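Jarside Reuse Group
Minutes of the monthly meeting, August

The meeting opened at 6:30 p.m. in the back room at Jarside. Minutes of the last meeting were approved with one correction: the cable ties were paid for out of the supplies budget, not the van budget.

1. Donations received

Hamholm sent over the first load from its office clear-out. Most of it is keyboards, mice and power cords, and it is now on the shelves by the door. Ciner has offered a second load if we can collect it on a Monday. Agreed to accept, provided no monitors are included.

2. Sorting of small items

The group went over how mice are being sorted. At present they go in the teal tray until someone has time to test them. Members felt this works, but the tray has to be emptied before the end of each session. Working mice will go in the Idahosa order and dead ones in the scrap bin.
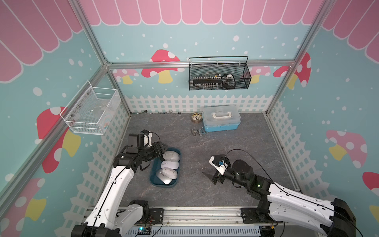 Are cordless mice to be kept if the receiver is missing?
They go to scrap, unless the receiver turns up by the end of the same session. Batteries come out first and go in the battery bucket.

3. Idahosa order

Idahosa has asked for 65 mice and 20 keyboards for its evening classes. The keyboards are ready. Mice are short and will be made up from the Hamholm load. It was asked whether colors need to match. They do not. Idahosa would like everything wiped down and bagged in pairs, one keyboard to one mouse where possible, with the remaining mice bagged singly.

4. Budget

The balance stands at $700 after the van rental. Agreed to spend up to $65 on bags, labels and wipes. A request for a second label printer was put off to the next meeting.

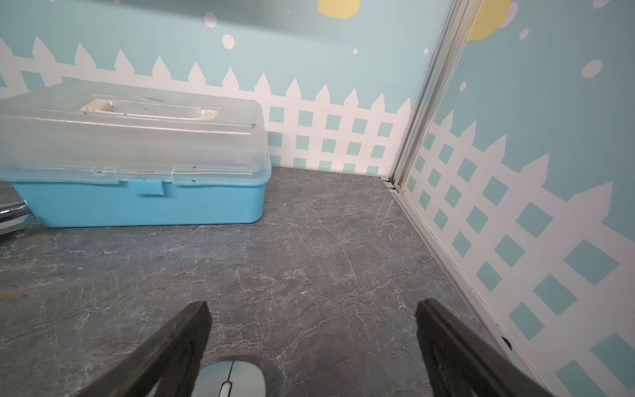 Storage was the longest item of the evening. Screws, adapters and spare feet for mice are ending up in whatever container is closest, and people are losing time looking for them. Lidded boxes are preferred for anything that stays on site. The one with the light blue base and the frosted lid has dark specks all over the top, and it was agreed that lids get wiped at the same time as the stock. Each box will have a label on the front, below the latch. Open tins may be used during a session but not left out overnight.

6. Other business

The light over the sink is still out. The key to the side door needs a copy made. Two of the folding chairs are to be thrown away.

The meeting closed at 7:50 p.m. The next meeting will be in the same room at the usual time.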